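Cloltcombe wants 60 dollars and a lot of patience

Guðlaug Stougaard has the trailer paused on a shot of a harbor at dusk, and she wants to talk about the lighting. I want to talk about why a game first promised as a two-year project has now missed its second launch window.

"We said two years when there were fewer of us and a smaller map," she says. "I would take that sentence back if I could."

Stougaard is creative director at Dirard, the studio behind Cloltcombe, a town management game with a murder mystery folded into it. The publisher, Cludik, now says November, on PC only. Console versions are "being looked at," a phrase I have heard from a lot of publishers about a lot of games I never got to play on a couch.

Asked if there is a console build running anywhere in the office, Stougaard looks over at her producer, Preben Baldursdóttir.

"There is a build that starts," he says. "I would not call it running."

That was the straightest answer I got all afternoon. The rest took more work. The demo I played had 33 townspeople with daily routines, and the store page says every one of them "remembers everything you do." In my session the baker forgot I had burned down her shed. I did it at breakfast and by lunch she was offering me a discount.

"The shed is a known issue," Baldursdóttir says. "Property damage feeds into a different system from insults. If you had insulted her, she would have remembered."

So I went back in and insulted her. She did remember, and refused to serve me until the demo ended, along with her brother, who had not been in the room. Stougaard was delighted by this. I am less sure it was on purpose.

The writing is better than the pitch. Brynhildur Ingvarsson wrote most of the dialogue, and she is the only person on the team who talks about the game without using the word "living." She puts the script at 1,788 scenes, and she does not expect any player to see even half.

"People hear that and think it's a boast," she says. "It's mostly a scheduling problem. I wrote a funeral with six versions and the testers keep skipping it to go fishing."

Would she cut it?

"I have asked to cut it. It's still in."

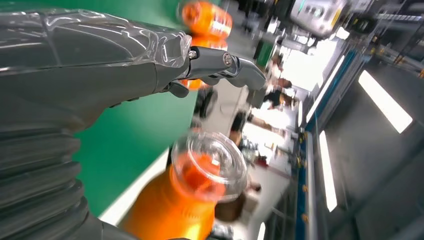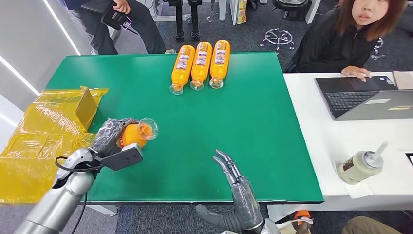
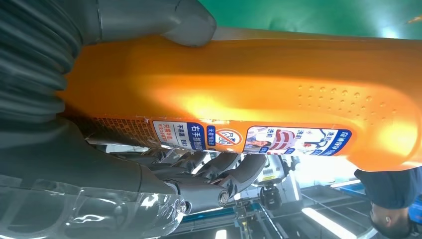
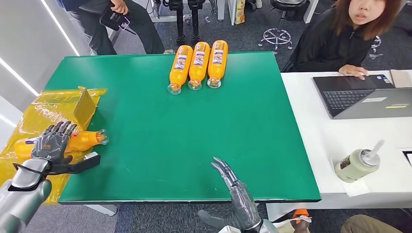 The price, and what comes after it

Cloltcombe will sell for 60 dollars, which puts it up against games with far bigger teams. Sandrine Bailly handles the release for Cludik, and she has clearly been asked about it before.

"It's a full game at a full price," she says. "There is no battle pass and no shop."

Is there paid content planned for later?

"We have ideas for later."

I tried that question three more ways and got the same four words back in a different order. The season pass art that turned up on a retailer's page last spring, and was gone the next morning, is something she will not discuss. Baldursdóttir studied his coffee.

Then there is the save system. The demo allows a single slot, written over automatically, and a mystery you can ruin in the first hour. Barnabás Lengyel, who designed it, calls that the point of the game. He argues that players who can reload will always reload, and the town stops mattering.

"If you accuse the wrong man, you should have to live next door to him," he says.

It's a fine idea. It also depends on the game never crashing, and mine crashed twice. The second time it took me back to before I had met the victim. Lengyel wrote that down and asked which street I had been standing on. I told him it was the one behind the chapel, and he said, "Oh, that street," and wrote for a while longer.

He says a backup save is coming, hidden from players and used only after a crash. It was not in the version I saw and there is no date on it.

I asked Stougaard what would make her delay again. She took a while with that. "If the ending doesn't hold up," she says. "Right now there are two endings I like and one I don't, and the one I don't like is the one most testers get."

The demo goes up on the store page a month before launch. Bailly says it will have the shed fixed.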